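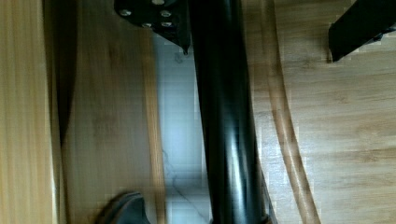 Jalura Stone Sealer is a water-based sealer for marble, limestone and other porous stone indoors. It is clear once it cures, but it leaves a white haze on anything that isn't porous, and the haze is harder to get off after it has dried. Before you open the bottle, look over the metal near the counter as well as the stone. A smooth, glossy black pole will show every splash, and on a bracket with round bolt heads like these silver ones the sealer can collect around each head. Cover parts of this kind with paper and low-tack tape, or keep a damp cloth in your hand and wipe them as you go.

4.1 What you need

One bottle of Jalura Stone Sealer (800 ml)
The foam applicator from the box
Two lint-free cloths, one for applying at the edges and one for buffing
Nindum Stone Wash or another pH-neutral cleaner
Low-tack masking tape
Gloves

Do not use steel wool, scouring powder, vinegar or lemon cleaner on marble at any stage. Acid etches the polish, and sealer will not hide the mark.

4.2 Preparing the counter

1. Wash the stone with Nindum Stone Wash, diluted as directed on its label. Rinse twice with plain water.

2. Dry with a towel and leave the counter overnight. In humid weather (July and August in most of our service area) give it a full day.

3. Do a water test. Put a spoonful of water on the stone in a spot that gets daily use and wait 5 minutes. Wipe it up. If the stone has darkened under the water, it needs sealing. If it hasn't, stop here and test again in a few months.

4. Tape along the bottom row of the backsplash, around the sink rim and around the faucet base.

NOTE: Older stains must be drawn out before sealing. See Section 6, Poultices. Sealing over an oil stain locks it in.

CAUTION: Do not seal stone that is still warm from cookware or direct sun. The sealer will dry before it soaks in and will leave streaks.

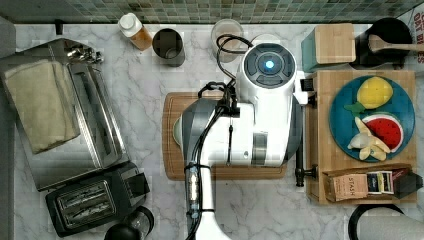
4.3 APPLYING THE SEALER

1. Turn off the cooktop and any pilot lights. Open a window.

2. Shake the bottle gently and pour a small amount onto the foam applicator. Do not pour straight onto the counter.

3. Start at the back and work toward the front edge in overlapping strokes. Keep to an area you can reach without stretching. Veined marble takes up sealer unevenly, so go back over any patch that turns dull while the rest is still wet.

4. Let the sealer stand until the time on the label is up, then buff off everything left on the surface with a dry cloth. Turn the cloth often.

5. Wait 30 minutes and apply a second coat the same way. Honed stone may need a third. Polished stone rarely does.

6. Remove the tape while the last coat is fresh, pulling it back on itself.

NOTE: Mosaic backsplashes usually have more grout than people expect -- a lot of it, with small tiles. Glazed tile does not need sealer. Unsealed cement grout does, and you can use the same product with a small brush. Wipe the tile faces right away.

4.4 Curing

The counter can be touched after almost 30 minutes but it isn't cured. Keep water off it until the next morning, and oil, wine and coffee off it for two days. Use a cutting board and trivets as usual after that. Sealer slows staining; it gives no protection from heat or knives.

4.5 If something goes wrong

White haze on stone: dampen a cloth with fresh sealer, rub the haze until it softens, and buff dry.

White haze on metal or glazed tile: warm water and a plastic scraper. Test the scraper first on painted or powder-coated parts.

Sticky surface the next day: too much was left on. Treat as haze.

Dark patches that don't fade: the stone was damp. Leave it uncovered for a week before doing anything else.

For stone fitted by Frandsen, call the Tristcombe showroom and ask for Tyra Tangen in aftercare. Have the slab number from your delivery sheet ready.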